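Hotel staff at Clurkham share night rounds with two-armed robot

The Dralska guest house in Clurkham began using a two-armed robot for part of its night rounds in March. The machine, a Murkia model, opens and closes the doors along the ground-floor corridors, a job that used to take up the first hour of every night shift.

The guest house has 36 interior doors that have to be checked after the kitchen closes. Until this spring two porters walked the building with a clipboard. One porter now stays at the front desk and follows the robot's progress on a screen, while the other handles luggage and late arrivals.

Before the robot went on duty, each route was practiced in a computer simulation. Paneled doors, lever handles and windows with small panes were all modeled, and the door work was run there over and over.
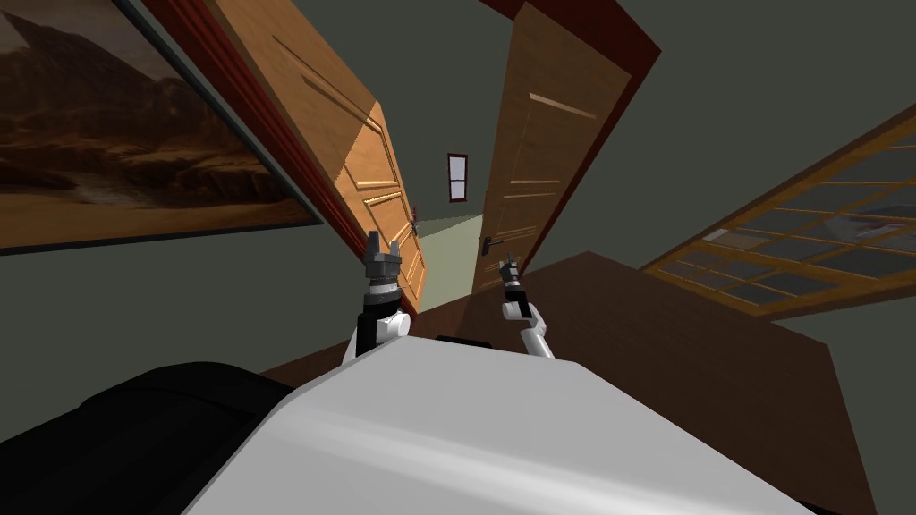 What changes for staff

No jobs have been cut, according to the management. Night shifts still start at 10 p.m., but porters are now trained to stop the robot, move it by hand and log any door it could not manage. The training takes 12 hours and is paid.

Older doors remain a problem. Some 50 reports of stuck handles or half-closed doors came in during the first month, and a porter had to go and look each time. Several porters said the walking had gone down but the interruptions had gone up, and they asked for alerts to be grouped together. That change is planned for the next software update.

Housekeeping is not affected for now. A second Dralska property, in Morgan, will decide after the summer whether to use the same system.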